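Butcher Block! Why is that table stripy?

Wood Week page 4 -- by Leire Lorente

Ever seen a table top with stripes all over it? Light strip, dark strip, light strip, kind of orangey strip. Nobody painted those on. It's lots of pieces of wood stuck together side by side. People call it butcher block.

Why the name? Butchers needed a really tough table. All day long, chop chop chop. One thin board would split. So they had big thick blocks made from lots of smaller bits glued up tight. Kitchens borrowed the idea later. Then desks. Then craft tables. Now it's all over.

How do you make one?

First, cut a tree into boards. Let the boards dry. This takes ages -- months somtimes. Wet wood shrinks and bends when it dries, and you don't want your table doing that with your lunch on it.

Next, saw the boards into long strips. Then glue. Lots of glue! Line up the strips, squeeze them together with clamps (big metal grabbers with a screw on the end) and wait. The workshop in Ustonley that I visited in November leaves theirs overnight. They had one top there made of 80 strips. It took 4 people to lift it.

Last, sanding. Rough sandpaper, then smoother, then smoother again. Then oil, rubbed on with a rag. Smells a bit like nuts.

Why not just use one big board?

Because wood moves! Really. It drinks up water from the air when the weather is damp and gets a tiny bit fatter. When the air is dry it shrinks back. A wide board can bend up at the edges like a potato chip. With lots of strips, one pulls this way and its neighbor pulls that way, and mostly the table stays flat.

Also you don't need a giant tree. Skinny boards will do.

What are the lines inside the strips?

That's the grain. A tree grows a new layer of wood every year, just under the bark. Slice across the trunk and you get rings. Slice along it and the rings turn into long lines. So when you run your finger down a grain line you are touching the tree's old birthdays, sort of.

Every strip is different. Pale yellow, honey, brown. Strips from the same tree don't always match either. Wood from the middle of the trunk is often darker than wood from near the bark.

What about scratches?

They happen. Scuffs, little dents, a ring from somebody's drink. A scratch in solid wood is only in the top bit, so a grown-up can sand it off and oil it again. Try that with a plastic table! Some people like the marks and leave them alone.

Try it -- stripe hunt

Find a stripy wood table, a chopping board or a wooden floor. Put a cup on it. Now look for: the lightest strip, the darkest strip, a grain line that wiggles. Look from low down so the light bounces off the top, you'll see marks you missed befor. Draw three strips side by side and color them in exactly, no cheating with one crayon.
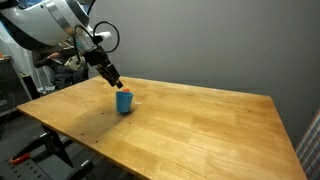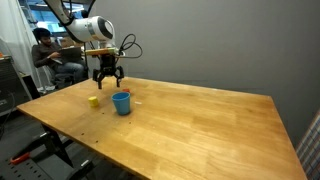
Stripy wood table top with a blue cup on it, both pictures. Can you find a dark strip next to a pale one?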